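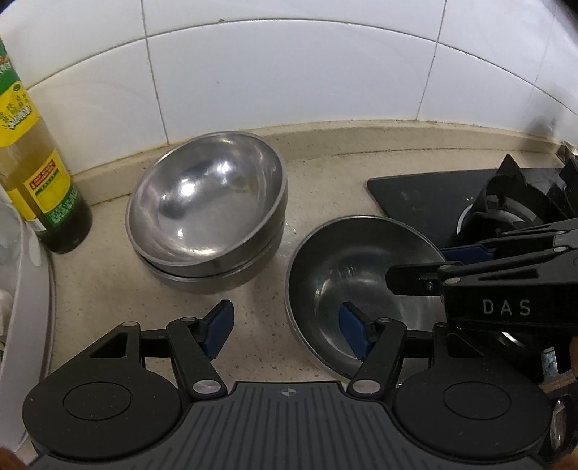 灶台左手边的台面。油瓶和不锈钢盆平时就放在这里。

厨房台面该不该清空

2020年3月5日

这几年讲厨房收纳的文章，大多有一个共同的前提：台面越空越好。标准的样子是一整条光亮的台面，最多留一只水壶，调料进抽屉，锅碗进柜子，油瓶藏在灶台下面的拉篮里。评价一个厨房收拾得好不好，先看台面上有没有东西。

我不同意这个前提。我的看法很简单：天天做饭的厨房，台面上就应该有东西。该讨论的是放哪些、放在哪里、怎么擦。把台面全部清空，只是把麻烦从眼睛看得到的地方挪到了手要去翻的地方，做饭的人每天要为此多付出很多动作。

先说我自己家的情况，免得后面的话没有着落。

厨房不大，米色带斑点的石材台面，墙上贴白色方砖，灶是嵌在台面里的黑色玻璃面板煤气灶。台面靠墙有一道凸起的挡水条，是装修时一起做的。灶台左边这一段是做饭时用得最多的地方，切好的菜、打好的鸡蛋、洗过的青菜，都在这一段等着下锅。油瓶在最左边，不锈钢盆叠在一起放着，另外有一只常常单独放在外面，离灶近。调料瓶集中在一个白色搪瓷圆盘里。

按照收纳文章的标准，这些东西都不合格。我试过让它们合格。

那是前年十月。我买了一套Winwood的抽屉分隔件，又买了几个同一个牌子的立式收纳架，准备把台面彻底清出来。油瓶放进灶台下面的柜子，调料瓶放进抽屉，盆放进水槽下面，盘子竖着插进架子。弄了一个周末，弄完之后确实好看，来家里的人也说好看。

这个状态维持了不到一个月。

最先坚持不下去的是油瓶。炒一顿饭，倒油要好几次。第一个菜下锅前倒一次，第二个菜再倒一次，中间如果煎个蛋又要倒。每次都要弯腰，开柜门，拿出来，拧开，倒，拧上，放回去，关门。炒菜的时候手上多少沾着水或者油，柜门把手很快就黏了，柜门里侧也有了油印，瓶底在柜子的隔板上留下一圈一圈的印子。原来这些油都在台面上，拿抹布一抹就没有了。进了柜子以后，要把柜子里的东西都搬出来才擦得到。

然后是调料瓶。抽屉的高度放不下竖着的酱油瓶，只能换成矮瓶，或者让瓶子躺着。躺着的瓶子会漏，瓶盖拧得再紧，用过几次的瓶口也总有一点残留。我为此买了一套分装瓶，玻璃的，带标签贴纸，看上去很整齐。分装瓶的问题我后面单独说。

最后是盆。水槽下面有下水管，能放盆的空间是歪的，叠好的盆塞进去刚好卡住，拿的时候要转一个角度。洗菜、腌肉、打蛋、焯水后过凉，每一样都要用到盆，一顿饭里拿进拿出好几趟。到后来我洗完了就不再往回放，留在台面上，等下一顿再用。再后来油瓶也不往回放了。到冬天的时候，台面回到了原来的样子，柜子里多了一堆塑料分隔件。

有人会说这是习惯没有养成，再坚持一阵就好了。我想过这个说法，觉得站不住。习惯能不能养成，和这个动作本身要花多少力气有很大关系。用完的杯子顺手放进洗碗池，这个习惯容易养成，因为本来就要走过那里。一天弯腰开十几次柜门去拿同一个瓶子，每一次都在提醒你，它放在外面会方便得多。人当然可以坚持，但坚持换来的只是一块空着的台面，而台面空着并没有什么用处。

说到这里，要谈谈台面是干什么用的。

我认为台面首先是干活的地方，其次是放干活的东西的地方，最后才轮到它给人看。这个次序在别的地方没有人会搞错。木工的工作台上有夹子和刨子，裁缝的桌上有剪刀和尺子，没有人要求他们每量一次尺寸就把尺子收进抽屉再拿出来。只有厨房，特别是家里的厨房，被要求在工作的同时看起来像没有人在工作。

这个要求是从哪里来的，我有一个不算严谨的猜测，就是样板间和开放式厨房。厨房原来有门，门一关，里面什么样子只有做饭的人知道。门拆掉以后，厨房成了客厅的一面墙，台面成了客厅的陈设。坐在沙发上的人看得到油瓶，就觉得油瓶碍眼。坐在沙发上的人和站在灶前的人如果是同一个人，这个要求还算公平，自己的方便换自己的好看，愿意就行。很多家里这是两个人，觉得碍眼的是一个，弯腰的是另一个。我不反对开放式厨房，但台面上放什么，应该由站在灶前的那个人来定。

卖收纳用品的商家也在推这件事。我家附近的Nurkeck家居店，厨房区占了差不多半层，里面有一面墙全是用来藏东西的东西：藏抹布的，藏洗洁精的，藏锅盖的，藏塑料袋的。我在那里看到过一个带门的台面柜，标价1039元，用途是把调料瓶放在台面上，同时让人看不见它们。柜子本身占掉的台面，比那几个瓶子占的大得多。为了不看见几个瓶子，先摆上一个大柜子，我不明白这算是清空了什么。

下面说具体的主张。

第一，东西放不放台面上，只看使用的次数。每顿饭都用的，放外面。每周用一两次的，放伸手能开的柜子里。一个月用不到一次的，放高处或者深处，或者考虑送人。这个标准不看东西好不好看，也不看它属于哪一类。很多收纳方法要求同类的放在一起，所有的盆放一处，所有的调料放一处，听着有道理，用起来不一定。我有几只不锈钢盆，大小都有，常用的叠在台面上，剩下那些大的只在过年和面、拌馅时用，放在吊柜最上层，一年拿下来几回。它们是同一类东西，但没有必要住在一起。

第二，常用的东西放在用它的地方旁边。油瓶靠近灶，但不能紧挨着火，隔着一段放盆的距离比较合适。盆放在灶和水槽之间，洗好的菜装进去，往灶的方向一挪就可以下锅。这些位置不是一次想出来的，是做饭做出来的。搬进一个新厨房，我建议先别买任何收纳用品，照常做两三个月的饭，看东西最后自己停在哪里。它们停的地方通常就是对的地方，再按照这个去买架子，或者不用买。

第三，台面上的东西要能一下子挪开。这一条我认为最要紧，台面上放东西的人家，乱和不乱的差别主要就在这里。
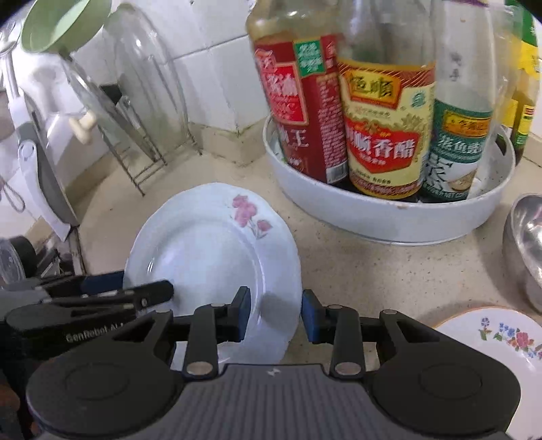
白色搪瓷盘里的醋和蒸鱼豉油，前面是带粉花的盘子。

调料瓶如果一个一个散放在台面上，擦台面就要一个一个拿起来，擦完再一个一个放回去。做过的人都知道，这样擦两次就不想擦了，最后变成绕着瓶子擦，瓶子底下各有一个圆圈。放进一个带边的盘子里，就只有一样东西要挪。端起来，擦下面，放回去。哪瓶的瓶口往下淌了一点，也淌在盘子里，不会流到台面上。

我用的是一个旧的搪瓷圆盘，白色，边略高一点。它原来是蒸东西用的，后来蒸锅换了尺寸，盘子放不进去，就拿出来放调料。恒顺香醋、蒸鱼豉油，还有别的几瓶，挤在一起正好。盘子内侧有一些黑点，擦不掉的那种我也不管了。市面上有专门的调料托盘，竹的、石头的、带转轴的都有，想买也可以，但挑的时候只需要看三件事：有没有边，单手端不端得动，能不能直接放到水龙头下面冲。木托盘我用过，样子好，酱油渗进去以后就再也洗不出来。带转轴的也用过，转轴的缝里会进油，进了油以后转起来发涩，拆又拆不开。搪瓷盘没有缝，也不吸东西，摔了会掉瓷，别的毛病没有。

盘子的大小还有一个作用，就是限制瓶子的数量。盘子满了，再想放一瓶，就得先拿走一瓶。我们家有一段时间调料很多，凉拌汁、寿喜烧汁、各种蘸料，看见新的就买，买回来用一次，开了瓶放着。后来我定了一个规矩，开了瓶的常温调料都要能放进这个盘子，放不进去的就说明该用掉或者该扔了。这个规矩比任何提醒都管用，因为它不需要记。

再说分装瓶。前面说过我买过一套，现在收在箱子里。我对分装瓶的意见主要有这样几点。

原来的瓶子是有信息的。标签颜色、瓶子高矮，这些东西人看一眼就知道是什么，用不着读字。炒菜的时候火开着，手往那边一伸，红标签的是这个，绿白标签的是蒸鱼豉油，不会拿错。换成一模一样的玻璃瓶以后，酱油、醋、豉油都是深色的液体，只能靠瓶身上那张小贴纸分辨，贴纸沾了油，字又小，我有一回把醋当成生抽倒进了红烧肉里。那锅肉也不是不能吃，但我之后没有再用过那套瓶子。

原来的瓶子上还有保质期和保存方法。有的调料开封后要冷藏，有的不用，标签上写得清楚。倒进分装瓶，这些就都没有了，时间一长，瓶子里的东西是哪一天开的，没有人说得上来。我现在直接拿记号笔在瓶子上写，写得不好看，但是看得懂，瓶子用完就扔，字也跟着扔了。

还有就是分装瓶要洗。一瓶酱油用完，原瓶扔掉，换一瓶新的，事情就完了。分装瓶用完要洗，洗了要晾干，晾不干倒进新的酱油容易坏。多数人嫌麻烦，不洗，直接往里续。续上几次，瓶底那一点就永远是旧的。

油也一样。大桶油分装到小油壶里，我理解是为了好拿，五升的桶单手确实倒不稳。我的办法是不买大桶的，买单手能拿的瓶装油。算下来一年多花的钱在200元以内，换来的是不用洗油壶。洗过油壶的人会知道这笔钱花得值。油壶的嘴、盖子的缝、把手和壶身连接的地方，都是洗不干净的。

有朋友反对我的做法，理由也值得说一说。Emiko Amano跟我争过好几次这个题目，她家的台面是全空的，连洗洁精都不放在外面。她的主要理由有两个，一个是油烟，一个是切菜的地方。

关于油烟，她说东西放在外面会落油，瓶子摸上去黏手，盆放一天再用也要重新洗，收进柜子就没有这个问题。

这话有一部分是对的。放在灶边的东西确实会落油，不锈钢盆单放着，口朝上，里面会有灰，用之前我是要冲一下的。但是我前面也说过，油烟并不会因为台面空了就消失，该落的还是落，落在台面上、墙砖上、柜门上。瓶子上落的那一层，只要每天用，每天手都要碰它，又每隔几天擦一次，积不起来。真正黏得厉害的，是放在外面又长期不用的东西。我见过别人家灶边摆着一排漂亮的香料罐，罐子从来不动，罐盖上的油已经发黄，要用铲子刮。这样的东西当然不该放在外面，按照第一条，它一开始就不该在那里。

至于用之前冲一下盆，我觉得不算负担。柜子里拿出来的盆，我也是要冲一下的。水槽下面的柜子潮，有下水管的味道，那里面的盆拿出来不冲就用，我反而不放心。

关于切菜的地方，她说得更有道理。台面上放了东西，能用的面积就小了。厨房小的人家，台面总共就那么长，油瓶占一块，调料占一块，盆占一块，切菜板就没有地方搁。

我量过自己家的。灶和水槽之间这一段，扣掉东西占的地方，放下一块切菜板还有余量。我的经验是，案板两边加起来留出60厘米能动的地方，一个人做饭就够用。少于这个数就应该收东西，收的时候还是按使用的次数来，先把次数最少的拿走。所以我和她的分歧没有听上去那么大。她家的台面比我家短一截，又是两个人一起做饭，她把东西收进去，有她的道理。我反对的是把空台面当成所有厨房的标准，不管厨房多大，不管一天做几顿饭，先清空再说。

另外她也承认，她家做饭没有我家多。她一周在家开火两三次，其余时候在公司吃。一周开两三次火的厨房，油瓶收起来毫无问题，拿出来的次数本来就少。很多讲收纳的人给出的方法，对他们自己的生活是合适的，搬到一天做三顿的人家里就不合适。看文章的人最好先弄清楚写文章的人做不做饭，做多少。这里我也应该交代，我家平时每天至少正经做两顿，早饭简单一些，周末三顿都做，以炒菜和蒸菜为主，不烤东西，也不大做凉菜。我说的这些，请按这个情况打折扣。

再说说盘子。盘子我是主张收起来的，和盆不一样。

盘子用在一顿饭的最后，菜出锅了才用得上，一顿饭每只盘子只拿一次。次数少，位置就可以远一点。而且盘子口大而浅，放在外面落灰比盆厉害，叠在台面上又重，擦台面时不好挪。我们家的盘子放在碗柜里，要用的时候提前拿出来，搁在台面上等着。常用的是一种白瓷盘，边上画着一簇粉色的花，是十多年前在菜市场门口的瓷器摊上买的，当时买得多，现在还剩一些。

关于盘子，我有另一个和流行看法不同的意见：不用追求成套。收纳文章喜欢让人把杂七杂八的盘子换成一套纯白的，理由是叠起来整齐，拍出来好看。叠起来整不整齐，取决于尺寸和弧度，跟有没有花没有关系。带花的盘子和纯白的盘子，只要直径差不多，一样叠得住。家里的盘子好好的，没有缺口，没有裂纹，仅仅因为上面有一朵花就要换掉，我觉得说不过去。

花盘子还有个实际的好处，就是有方向。家里人端菜上桌，习惯把有花的那一头朝外，久而久之，盘子的哪一边磨损、哪一边有磕碰，都容易看出来。这个好处很小，我只是顺便提一下。

竖着放盘子的架子，我用过两种。一种是铁丝的，间距固定，浅盘子放得下，深一点的就卡住。另一种是Xenos的可调间距的架子，能调，但是调好以后有点晃，盘子放满了往外倾。现在用的办法是平着叠，每一叠不超过一只手能端起来的重量，大的在下，小的在上。要拿下面的大盘子，就得先把上面的端开，这一点确实不如竖着放方便。好在大盘子用得少，一般是蒸鱼才用。

既然说到台面上要放东西，就要说怎么擦，不说这个，前面的主张都不完整。台面上放东西而不擦，那就是脏，空台面派批评得对。

我的做法分三种频率。

每顿饭以后，擦灶面和灶左边这一段。顺序是先把单放的盆洗了叠回去，再把油瓶往边上挪，用热水拧过的抹布从靠墙的一边往外抹，抹完把油瓶的底擦一下放回原位。油瓶底这一下不能省，瓶底的油圈全是这么来的。调料盘不用每顿都端，看上去没有滴漏就不动它。这一套做下来的时间，比烧开一壶水短。

每个星期一次，把调料瓶从盘里全拿出来，瓶身擦一遍，盘子拿到水龙头下面冲洗，擦干，瓶子放回去。顺便看看哪一瓶快用完了，该买的记下来。灶上的锅架也是这时候拿下来洗，炉头外圈的金属环用旧牙刷刷一下。

每个月一次，对付挡水条。台面和墙砖相接的那道凸起，上沿是一条窄窄的平台，油和灰都爱停在上面，平时抹布带不到。时间一长就有黑点，有的在表面，有的已经进到缝里。我家这一条现在仍然有一些黑点，看得出来，我不打算假装没有。表面的能擦掉，用小苏打加一点水调成糊，抹上去等一会儿，再刷。缝里的擦不掉，得把旧胶铲了重新打。我问过一个做维修的，打这样一条胶连工带料100元，我还没有请人来做，主要是觉得还能看得过去。

顺便说一句，挡水条的问题和台面上放不放东西没有关系。我去过台面全空的人家，这条缝一样是黑的。要怪就怪这个设计，多出一道沿，就多出一条缝。以后如果重新装修，我会要求台面和墙砖之间做成圆弧，不要带平台的那种。装修公司一般会说圆弧要加钱，加就加，这笔钱比花在收纳柜上值得。

墙砖也是一样的道理。小方砖好看，砖缝多，灶边的那几排缝最容易发黄。大砖缝少，擦起来省事。我家是小砖，搬进来就是这样，只能多擦。买房或者装修的时候，大家花很多时间讨论柜子里面怎么分格，很少有人讨论一块砖有多大，可是每天要擦的是砖，不是柜子里的分格。

还有人从安全的角度反对，说油瓶放在灶边危险。这一条我完全接受，所以前面说油瓶不要紧挨着火。塑料瓶装的油更要远一点，塑料受热会软。我家的油瓶在这一段台面的最左边，灶在右边，中间隔着盆。手臂伸过去够得到，火的热气到不了。如果哪家的台面短到油瓶只能贴着灶放，那就应该收进柜子，方便要让给安全。家里有小孩的，盆可以放外面，刀和热汤不可以，这也不用多说。

地震多的地方另当别论。有一位在Stukgate的网页上留言的读者说，她住的地方常有小震，玻璃瓶放在台面上会倒，她把醋瓶都放在带门扣的柜子里。我没有这方面的经验，觉得她是对的。带边的盘子能挡住瓶子滑走，挡不住瓶子倒。

最后回到好看不好看的问题。我前面一直在说方便，好像不在乎样子，也不完全是这样。我也喜欢看干净的厨房。只是在我看来，一个厨房干净，指的是东西在固定的地方，表面没有油，抹布没有味道，地上不黏脚。油瓶立在那里，标签有黄有绿，这不是脏。不锈钢盆叠在一起，单放的那只里面有淡淡的划痕，这也不是脏。把正常的用具当成需要遮掩的东西，慢慢就会觉得做饭这件事本身也在弄乱房子。我认识的人里，真有为了保持台面干净而减少炒菜的，晚饭改成外卖，台面是一直很干净。各人有各人的过法，不过如果一种收拾方法的结果是让人不想用厨房，我觉得这种方法应该改一改。

如果读到这里，你家的台面正好是空的，做饭也没有觉得不方便，那就不用改。如果你每天在弯腰找油瓶，可以试一个星期：把油瓶拿出来，把两三只常用的盆拿出来，再找一个带边的旧盘子放调料。先不要买新的，家里多半有这样一个盘子，蒸锅里的、烤箱里的、吃月饼剩下的铁盒盖都行。一个星期以后，觉得不好看，再收回去，也不费什么事。

那套Winwood的抽屉分隔件现在用来放电池、皮筋和说明书，很合适。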